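Speaker notes – Counting demos is not a plan
Themba Makhubela, Prundport, 11th January

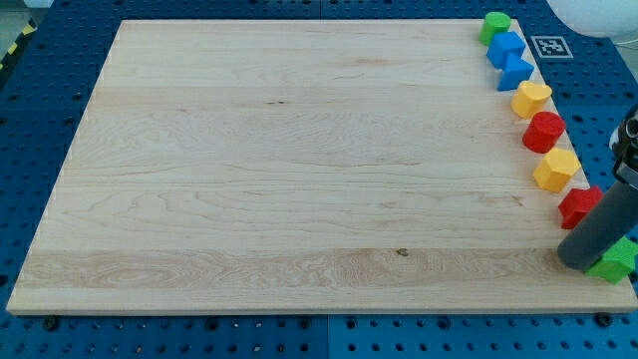

Start with the number everyone quotes: 2,000 demos. Pause. Ask what was in them.

Filtus set: we kept 1,274. The rest were repeats or bad resets. Say this slowly, people write it down.

Same blocks, same board, same light. A model can score well on that and still know very little – mention the Barar test, 3 new shapes, poor results. Don't blame the operators.

Skip the Lâm slide if short of time.

Be fair: more data did help up to a point. I doubt it helps after that. Nobody has shown me the curve.

Last 7 minutes for questions. Someone will ask about simulation. Keep it short.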